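Malus small-parts box, black, with tray
Stock code: 958
Supplier: Laduvport Bench Supplies
Sold singly or by the carton

The Malus is a rigid rectangular box with a matching shallow tray, intended for small finished parts, sample sets and short-run kits. Box and tray are both black and are packed together. Printed sleeves, labels and inserts are ordered separately. 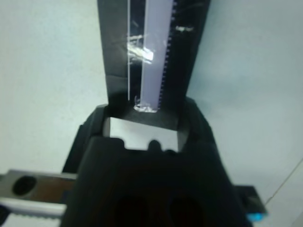
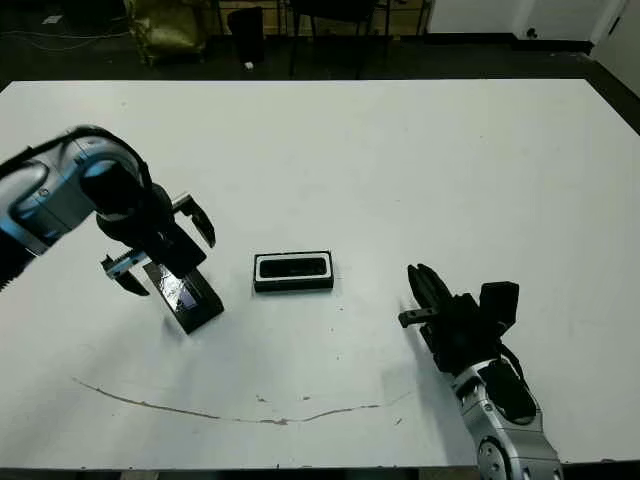

First view: black panel with a clear strip and a lavender strip. Second view: black box and black tray at a white table.

Construction
The box is made from wrapped greyboard. The tray is a separate piece with slightly raised edges and a thin white border inside the rim, round a dark recess. It can be used under the box as a holder or kept on the bench for parts in progress. The border is part of the tray and does not peel off.

Load
Maximum contents weight is 500 g, evenly spread. Boxes may be stacked 8 high when full. Do not stack trays that contain loose parts.

Surface
The outer face reflects overhead light at some angles. Fingerprints and light scuffs show more on black than on the grey version (Workneh range). Wipe with a dry cloth. Solvent cleaners will lift the wrap at the corners.

Labels and strips
Adhesive strips up to the full length of the panel can be applied by hand or with a bench applicator. Press from one end to the other. Clear film traps air easily and creases cannot be worked out once the adhesive has set. Matt film is easier to read under strip lighting.

Ordering
Carton quantity is 300 sets. Part cartons are accepted for stock items only. Boxes ordered without trays carry the suffix N after the stock code; trays ordered alone carry the suffix T. Sleeves for the Skoditz box do not fit the Malus.

Storage
Keep flat, in the carton, in a dry room. Boards stored on edge for long periods may bow.

Returns
Unused sets are accepted in the original carton. Items with labels applied cannot be returned.

Contacts
Orders and stock: Kalkidan Gidey
Technical queries, inserts and label sizes: Florin Toma

Page last revised 2021-10-16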